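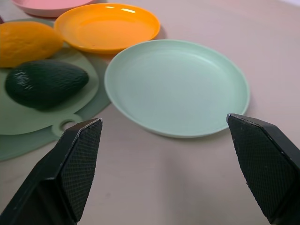

Posted by seemavash, Wornthorpe branch board, 7.40 pm

Canteen rota and break pay at Wevurent, where do we stand?

Right, I've been on the packing side at Wevurent for 9 years and this is a new one on me. Since May they've been docking us for the walk to the canteen! Two minutes there, two back, and it comes off the wages as "unpaid rest". My slip was short by £175 over the month once they'd added in the missed Sunday rate (that's a separate row, don't start me). Has anyone had this and got it back?

Seema Vashisht

makokha_lad
Same over at Makokha. Put it in writing, keep every slip, and get your rep in the room before you sign anything. I signed and I'm still kicking myself.

Zoriana Symonenko
Hi Seema, I'm a rep at the Brasitlow depot. Don't go in alone. We had 2 members with the same deduction and the first thing I asked was where in the contract it said they could take it. The manager went off to look and came back with a handbook page that didn't mention walking at all. Both got paid, though it took ages.

oldclocker
Bit of a fuss over four minutes if you ask me. Pick your battles. You'll want goodwill when the shift changes come round.

makokha_lad
Four minutes a shift, every shift, for the whole floor? That's a lot of goodwill mate.

oldclocker
Fair enough, but I've seen branches fall out over less. I'd have a quiet word first.

seemavash
Had the quiet word, got a shrug! Zoriana, I've sent you a message, it's under ticket 1783 if the branch office asks. Can you do any evening after six?

Zoriana Symonenko
Got it, yes, after six is fine. Bring the slips and your original contract if you can find it.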